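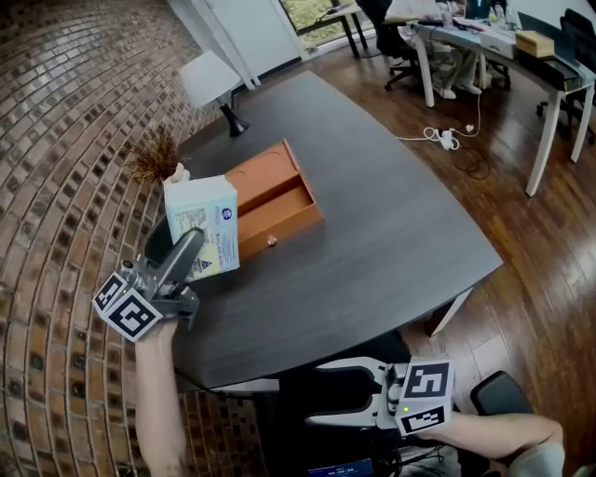 The Dukusard pair is a set of two hand-held grippers, one for each hand, and this README is mostly about keeping them happy between sessions. There's a lot in it about cleaning and checking and not a lot about code, so if you came for the loaders, skip down to the layout part (we won't be offended!). The tabletop tasks all use ordinary household things, a tissue box and a drawer lifted out of its cabinet, that sort of stuff, and the grippers have to be in good shape before anyone reaches for them. Each one carries a block printed with black square patterns, and those blocks are where nearly all of our trouble starts.

Reading time: 4 minutes

# Skedham tabletop set: gripper setup and care

## Before a session

Wipe every printed face of both marker blocks with a dry microfiber cloth. Please don't use the alcohol wipes from the Prallstead kit. They're lovely on the fingers but they lift the ink, and we lost a whole Thursday to a block that looked fine to us and made no sense at all to the tracker.

Then squeeze each gripper all the way shut and let it open by itself, 12 times per hand. It feels silly, I know. What you're feeling for is a catch near the end of the travel, and if it catches, the pivot wants a drop of light oil and a few more squeezes. Wipe off whatever oozes out, or it will find its way onto the marker block.

Check that the block doesn't rock when you push it with a thumb. The mounting screws should be snug and no more than that; they go into plastic, and plastic only forgives you so often.

## Calibration

Run `jin-check` with both grippers held over the table, fingers pointing down, and turn your wrists slowly until each hand reports a pass. Jin is our small calibration tool and it lives in `tools/`. If one hand passes and the other won't, swap the blocks over and try again. When the fault moves with the block, print a new one. When it stays with the gripper, look at the mount.

Recalibrate whenever a block has been off, even for a minute, even if you're sure it went back exactly where it was.

## Regular care

- Finger pads: replace after 3,000 grasps, or sooner if they've gone shiny
- Pivot oil: every 400 grasps
- Marker blocks: reprint when a corner looks chewed
- Cables: coil loosely, never around the handle

Log all of this in `care.csv`, please, including the dull entries. The February gap in that file is my fault and I'm still sorry.

## Layout

`sessions/` has one folder per session, with left and right hand tracks kept apart. `calib/` holds the Jin output that goes with each one, under the same folder name.

Contact: the Skedham tabletop group, through the repository issues page | © Skedham | Back to top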